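Why I Quit the Gossip Pages (and Then Sort of Came Back)

I used to read celebrity news the way other people eat chips. One story while the coffee dripped, one more on the bus, and then a whole handful late at night when I should have been asleep. I could have told you who was dating whom, who had been spotted leaving a restaurant by the kitchen door, and which couple had stopped following each other online. I had strong feelings about the weddings of people I will never meet!

So last September I decided to take a break from it for 30 days. No magazines at the checkout, no gossip sites, no entertainment news on my phone. I told a few friends at work so that I'd be too embarrassed to cheat, and they very kindly bet against me.

The first few days were funny, looking back. I kept reaching for my phone with no idea what I wanted from it. I'd open the weather, close the weather, and open it again a minute later in case things had changed. On the Wednesday of that first week I read the entire back of a Kurkia oatmeal packet while I waited for my sister to call me back, and I can still tell you a good deal about how to store oats.
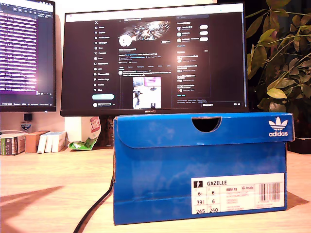 What surprised me was how much of my talking had been built on this stuff. My sister and I live far apart (she's out in Drekcombe, I'm in the city), and when I sat down and thought about our phone calls, a good half of every one was about famous people. We'd do our own news in five minutes flat. Work's fine, the kids are fine, the dog ate something again. Then we'd settle in for the real conversation, which was whether a certain actress had really moved out of that big house or was only having the floors done.

With that gone, the calls got a bit quiet at first, and she was pretty annoyed with me. She'd start in on some breakup and I'd have to say I wasn't doing that this month, and she'd sigh like I'd turned down her pie. But by the second or third week we'd started talking about our parents and the old street, and about a boy she'd liked in tenth grade whose name she made me swear never to repeat. I had never heard that story, not once in all these years. It was better than anything in the magazines, with a stolen bicycle in it and everything.

I also got curious about how much I'd been reading, so I went back through the history on my old tablet, which goes back about as far as last spring. There were 1456 pages from celebrity sites. I looked at that number for quite a while. A lot of them were the same story, too, told over again by different people with a new headline on top. "Friends say" this, "a source close to the couple" that. I'd love to meet some of these sources. They must be exhausted, poor things, being close to so many couples.
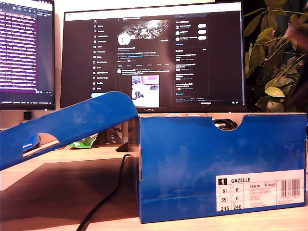
Anyway, I made it through the whole month, and I collected my winnings, which came to one lunch and a slice of lemon cake from the Pešek bakery near the office. I'd like to tell you I never went back, but my mother reads this blog and she'd know better. The very next morning I caught up on everything. It took around 4 hours, two pots of coffee, and a lot of saying "no!" out loud to an empty kitchen. Two people had gotten engaged, one engagement was off, and a singer I like had cut her own bangs.

Since then I've been trying to keep it to weekends, with mixed results. I've dropped the sites that only seem to run on unnamed friends, and I leave divorces alone when there are small children in the family. I don't know that it makes me a better person, but I noticed I'd started to feel a little grubby reading about a custody hearing over my toast. Red carpets are still very much allowed. I will look at gowns until the end of my days, and so will my sister, and on awards nights we stay on the phone for the whole show and argue about sleeves.

Speaking of which, the film festival in Gotwood is coming up, and she's already sent me the guest list with little stars next to the ones she thinks will turn up with somebody new. I have opinions on at least six of them. I'm calling her back after supper.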